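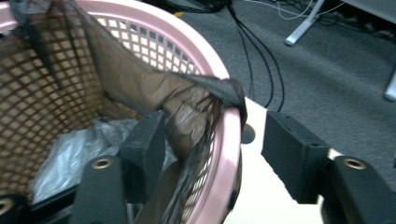 *Figure 1. Pink lattice basket with a sheer brown stocking over the rim and a white plastic bag inside.*

## Sorting small laundry in a shared house

Jarlath Geraghty and Cormac Carroll
17/05/2026

Our project looks at how delicate items get mixed up with everything else in a shared laundry room. We worked in the student house at Hanside, where 6 people use one washer. Stockings and tights were the main complaint -- they snag, and they end up in the wrong load.

### Method

We kept two baskets by the washer, one for delicates and one for everything else. Residents were asked to take plastic bags out before leaving their clothes. Cormac checked the baskets each evening and wrote down anything in the wrong place. Jarlath typed up the notes.

### What we found

Thin nylon is easy to miss. A sheer stocking hung over an open lattice wall lets the pattern show through, and folds of it can hang outside the rim. Bags were the other problem. People carried clothes down in them and left them in the basket.

The residents liked having a separate place for delicates but wanted a lid. Two of them asked for a mesh wash bag as well.

### Next steps

In June we will repeat the check at Clolldale with a solid-sided basket -- same notes, same evening round.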